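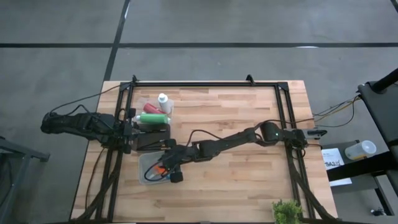

**Conneely puts two-armed sorting stations to work at its Prillis site**

Conneely, which packs and ships cleaning and household products, has begun using robot arms for returns sorting at its Prillis site. The stations were set up by Pulater and run on Jodano, Pulater's control software.

Each station has two arms working over a single tabletop. They pick up returned bottles and small parts and place them in trays. Staff check the trays, deal with damaged or unlabeled goods, and decide what goes back on the shelf.

The returns team has 15 people, and no jobs have been cut. Seven of them have been trained to start, stop and reset the stations, and they moved up a pay grade in March. The rest will be offered the same training. Until now, most of the team spent a full shift standing at a sorting bench. Under the new schedule they change tasks every two hours.

In the trial, the stations handled 2,545 items. Roughly 69 percent were sorted with no help from staff. Soft pouches and items with loose cords still go to a person.

"The arms are slower than a good sorter, and we told the team that at the start," said Cillian Ó Gríofa, operations manager at Conneely. "What people asked for was less time on the same motion. We planned the shifts with them."

A second group of stations is planned for the site once the rest of the team has been trained.

Media inquiries: Conneely press office, Prillis site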